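Blog > Odds and ends > Moving

Quick one, kettle's on and I have to be out by 8. We are leaving Riltville in July. Signed the thing Friday. New place is in Lalleck, second floor, no elevator, smaller kitchen, better light. Rent is 40 dollars more a month, which I can live with.

So. Packing. I have moved 12 times as an adult and am still bad at it. Started with the books because books feel like progress. They're not, you just end up with a wall of boxes and nothing to read. Gave two bags to Rukhsana, she'll pass on what she doesn't want. Kept the cookbooks. Kept the atlas with the broken spine, don't ask.
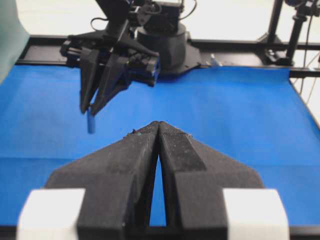
Do you label the boxes by room or by what's in them? By room, the new room, in fat marker on the side and not the top, so it still shows once they're stacked.

Last time I wrote things like "misc" and "misc 2" and spent a week looking for the can opener. Ate a lot of toast. Also the bag of screws from the bed frame went in a coat pocket and stayed there til winter, so this time they get taped to the headboard. Blue tape, comes off clean. Mostly.

Still to do: change of adress, the electric, cancel the parking permit, give the spare key back to Aqeel. Find out if the couch goes up those stairs. I measured it and got two different answers so who knows. If it doesn't fit it goes to Ghazala and we sit on the floor for a bit. Fine.

The drive is roughly 2 hours with a full van, I'd rather do it once. Curtains last. Always curtains last, I took them down first in the Tevport place and got woken at 5 every morning for a week.

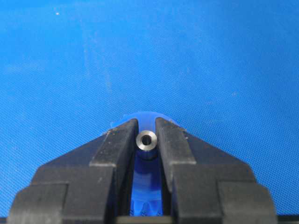

Remedios thinks I should forget the boxes for clothes and just leave everything in the drawers, wrap the whole dresser in a sheet and carry it like that. She did it going to Jadoon and lost one sock. Tempting. But stairs.

Ok kettle. More when I find teh marker.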